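Tuesday, bench notes, back room

Table is back against the wall after the floor was done. The white top went on again with the same screws, and I checked it with the long level both ways. It was low at the wall end, so I put a shim under that leg and it now reads flat to my eye. Ayten Tokgöz wants it rechecked once the top has had a few days to settle.

Wiped the whole surface twice with the Vitwood cleaner, then once with plain water. The first wipe always leaves streaks on this top. Let it dry 40 minutes before putting anything down. There are still small marks that don't come off. I tried the eraser pad on one near the front and it only made the spot shinier, so please don't use the pad on the rest.

The blue sheet is the new one from the Rasetska order. We got it in matte this time. The old glossy one threw back the ceiling light badly in the afternoon, and Taras Zakharchenko had been asking for a change for months. It lies flat with nothing under it. No tape for now -- the last tape pulled the coating up when we took it off, and the patch it left is why the old top got replaced.

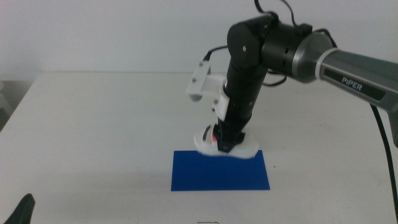
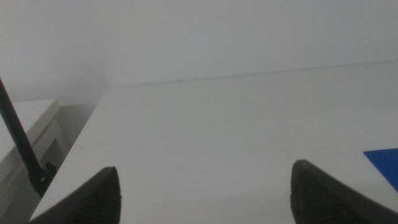 Cloth work goes on the list for the rest of the week. The white pieces are in the Chamoun bin on the lower shelf, bagged by size. Shake them out before use and again after, away from the table. They shed, and lint on the blue shows up right away.

Paper stock: 294 sheets left of the 720 we started with, counted this morning. That is lower than I wanted for December. I asked Jestura for a price on the same blue and they can do it, but only in full boxes. Waiting for a number on shipping before I say yes.

Still open:
Front edge of the top could use a light sanding. It is square and catches sleeves.
The seam at the wall collects dirt. Either we caulk it or we keep sweeping it out with the small brush. Taras prefers caulk. I would hold off until we are sure the table stays where it is.
Label the bags in the bin. The marker rubbed off on at least two.
Ask Ayten where the long level went after lunch.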